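ok thread on moving 40 years of my dad's records across the country because people keep asking how its going

1/ it's going badly. next

2/ 528 LPs. I know because he kept a list, in pencil, in a school exercise book. Some crossed out with a note like "lent to Marin Berisha, NOT RETURNED". Underlined twice

3/ first thing I learned. Don't fill a big box with records. You will not lift it. I filled a big box with records

4/ Got quotes from two removal firms. Koster wanted £141 for the records alone and wouldn't take them upright. Dendov said upright was fine but only if I packed them myself. Went with Dendov

5/ upright matters btw. Stack them flat and the bottom ones warp or get that ring worn into the sleeve. Dad would haunt me

6/ packing tips so far: small boxes, double tape on the bottom, stiff card at each end, snug but you should still be able to get a finger in. Dont pack so tight you need to yank one out

7/ someone asked about bubble wrap. No. Leaves little marks on the sleeves if it sits in a warm van. Plain paper

8/ order of packing. Started alphabetical like the exercise book. Gave up at G. From there it's whatever was nearest, and a photo of the spines before each box gets taped

9/ found a bus ticket inside a brass band compilation. And a shopping list. Eggs, lightbulbs, "something for Damir". Damir is me. No idea what I got

10/ Kept the list 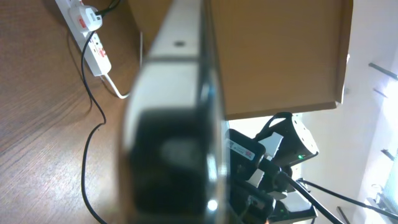 11/ labels!! write on the side, not the top. Tops vanish the second you put another box on them. Did the first lot on top obviously. Redoing tonight

12/ also write THIS WAY UP bigger than you think, then again on the other side

13/ turntable is going in the car with me, belted in. Take the platter off, tape the arm down, and lock the counterweight away in a sock. An actual sock

14/ van comes at 7am. Flat is in Cornau, 2 flights up, no lift. Havent told my back yet

15/ Marin if you're reading this he wants the Garell Trio one back. So do I

Damir Trajkovski, going to find more tape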